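Deriva de herramienta en Ellirau

La deriva de herramienta en Ellirau es un fallo documentado en el entorno de simulación Ellirau, usado para entrenar y evaluar brazos robóticos en tareas de cocina. Consiste en una discrepancia progresiva entre la posición de la punta de un útil largo sujeto por la pinza y la posición que el controlador atribuye a esa misma punta. El error se manifiesta sobre todo cerca del límite de alcance del brazo y puede provocar contactos no previstos con recipientes u otros objetos situados en la encimera.

Antecedentes

Ellirau se desarrolló como sucesor de Benby, un simulador anterior limitado a mesas rectangulares y objetos sin articulación. La incorporación de encimeras en L obligó a modificar el cálculo de alcance, puesto que una parte de la superficie quedaba fuera del volumen de trabajo de la pinza desnuda. La solución adoptada fue permitir que el brazo sostuviera útiles rígidos – varillas, ganchos y espátulas – tratados como una prolongación del último eslabón.

El módulo encargado de esa prolongación, denominado Tolentino, calcula la transformación entre la pinza y el extremo del útil en el momento del agarre. En la versión afectada el valor se almacenaba una sola vez y no volvía a comprobarse durante el episodio.

Descripción del fallo

El motor físico admite un pequeño deslizamiento entre los dedos de la pinza y el útil cuando el par en el agarre supera un umbral. Tolentino no registraba ese deslizamiento. Tras varios movimientos laterales, la punta real del útil quedaba desplazada respecto a la calculada, y la planificación de trayectorias se efectuaba con un margen de seguridad inexistente. En los ensayos descritos por el equipo de mantenimiento, la desviación alcanzó unos 60 milímetros en el extremo del útil, valor superior al radio de varios de los cuencos empleados.

El detector de colisiones no emitía aviso alguno, ya que comparaba los objetos de la encimera con la geometría calculada. Los episodios se daban por correctos aunque un recipiente hubiera sido empujado, y pasaban sin marca a los conjuntos de entrenamiento.

Detección

El fallo fue identificado en julio por Damián Sosa, ingeniero de Fernbridge, durante la revisión manual de episodios con recompensa anormalmente alta. Sosa observó que las políticas entrenadas habían aprendido a aproximarse a los cuencos por un lado determinado, comportamiento que carecía de justificación geométrica. El informe inicial lo atribuyó a un error de calibración del marcador visual de la pinza, hipótesis descartada al reproducirse la deriva con el marcador desactivado.

Clasificación y riesgo

Fernbridge asignó al fallo un nivel de severidad 2. No se conocen daños en equipos físicos. La preocupación principal fue la transferencia: una política entrenada con episodios defectuosos podía tolerar contactos con vidrio o loza al ejecutarse en un brazo real, sin que la parada por fuerza llegara a activarse.

Corrección

La versión posterior de Tolentino recalcula la transformación del útil en cada paso de simulación e interrumpe el episodio si la diferencia con el valor inicial supera los 2 milímetros. Se añadió además un segundo detector de colisiones, independiente del controlador, que opera sobre la geometría del motor físico. Los episodios anteriores se conservaron con una etiqueta de exclusión – no fueron eliminados – para permitir comparaciones.

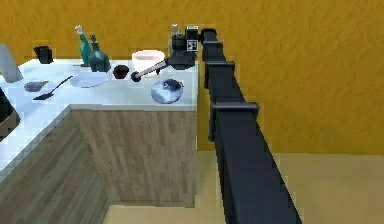
Última modificación de esta página: julio, a las 17:42.

Escena de cocina con encimera en L. La pinza, con un marcador de aspecto fiducial, queda junto a la esquina posterior derecha, y de ella parte una varilla gris rematada en un pomo negro, frente a un cuenco marrón oscuro.

Véase también

Calibración de herramienta
Detección de colisiones
Transferencia de simulación a realidad
Benby (simulador)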